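Brick Sorting at the Kasus Play Library – Your Questions

What is brick sorting, exactly?

It's the last hour of our building afternoon, and for a lot of families it has become the favorite part! Everything that got built is taken apart, and the bricks go back into open bins by color. Grown-ups are very welcome to join in (most of them end up staying longer than the kids).

Do you really sort by color? Isn't shape better?

We get this one a lot. Serious builders usually go by shape, and they have a point – finding one small brick in a heap of the same color takes a while. But a four-year-old can sort by color on the first try with no explaining at all, and that's why we love it. If your child is older and wants to sort by shape, ask Brisa Barrera for the divided trays.

How many bricks do you have?

1,990 at the last count, which we did in April. Please don't ask us to do it again soon.

What ages is it for?

3 and up. Younger brothers and sisters can come along, but keep them on the mat with the big soft blocks.

How do I set this up at home?

You need very little! Small plastic parts bins with a low front lip are perfect, as little hands can reach straight in. Push them together in a row so bricks can't fall down between them, and leave a clear bit of table in front for the ones still waiting. Start with the colors you have most of, and tip out a small pile at a time. 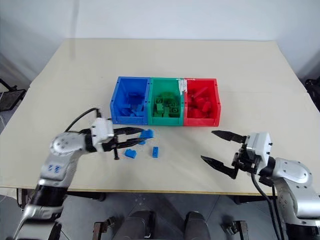 What about bricks that don't match any bin?

Wheels, windows, clear pieces and the odd button go in the "everything else" jar. Alvar Skjelbred empties it once a month and puts things where they belong.

Can we borrow a set?

Yes! Each loan set has 60 bricks and goes out for 5 weeks. Bring it back sorted if you can, but a mixed bag is fine too – we'll happily take care of it.

How do you wash them?

Warm water, a drop of dish soap, and a mesh bag to keep the little ones together. Spread them on a towel overnight and give them a shake in the morning.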